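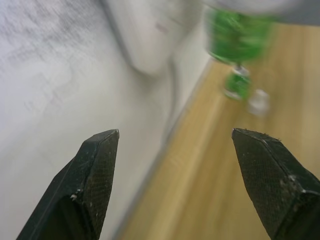

# garnesard-rain

Daily rainfall for Garnesard, typed up from the paper logs that used to live in a filing drawer at the Liltley library. I started this over a wet weekend because I wanted to know whether September really is our soggiest month (it isn't, November wins by a mile!), and then I just kept typing.

## What's in it

- `daily.csv` – one row per day, rain in millimeters
- `stations.csv` – the two gauges, Tavares Road and Femex Yard, with their elevations
- `notes.txt` – whatever was scribbled in the margins, spelling left alone

The logs cover 31 years. Tavares Road sits at 304 feet and has the better record, so if you only want one gauge, use that one. Femex Yard is patchy. It was read by whoever had the morning shift, and some summers they clearly had other things to do.

## Stuff to watch out for

A blank means no reading. A zero means somebody looked and the gauge was dry. Please don't fill the blanks with zeros, I did that in my first version and got a drought that never happened.

Readings were taken at 8 a.m., so the number for a given day is mostly the day before's rain. I left it that way to match the paper.

There are 49 rows marked `unsure` where I couldn't tell a 1 from a 7 (blue ink, damp drawer, you get the idea). The early pages are in inches and I converted them, but the original figure is still there in `raw`.

Anything over 100 mm I went back and checked against the page twice. One of them is real and it was a heck of a night.

## Using it

Do what you like with it, CC0. If you spot a typo, open an issue with the date and the gauge and I'll pull the scan. Snow isn't in here yet, it's in a separate notebook and the handwriting is worse.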